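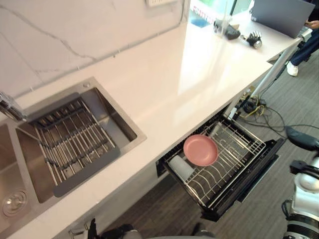

What is a roll-up dish rack?
A mat of parallel rods held together by flexible strips, made to lie across a sink basin so washed things can drip straight down the drain.

I've written most of this entry on household drying gear, with corrections from Begoña Cuesta, and I'll admit I'm fond of the subject! The roll-up rack suits a double sink especially well, as you can lay it over one basin and keep the other free for rinsing. The usual sort is stainless steel rods with silicone along the ends, which grips the rims and stops the whole thing skating about when you put a heavy pot on it.

Use. People who own a dishwasher still buy them (I did). Good knives, timber spoons and anything with a glued handle are better washed by hand, and the rack gives them somewhere to drain. It also does for rinsed berries, or for a tray of biscuits if you're short of a cooling rack – give it a proper scrub first.

Care. Grey or dark silicone hides tea stains better than white. Mine gets a soak in warm water and bicarb every 2 weeks, then a once-over with an old toothbrush where the rods go into the strip, the spot where gunk collects. Skip the steel wool, it scratches.

Sizes and names. Measure your basin from outer rim to outer rim before ordering. The Braltik comes in 2 lengths, and the Vokenitz is a bit wider and rolls up fatter in the drawer. Severino Goicoechea's older version of this page called them "sink mats", a name I've left out – to me that's the rubber thing at the bottom of the basin.

See also: Draining board; Dish drawer; Tea towel.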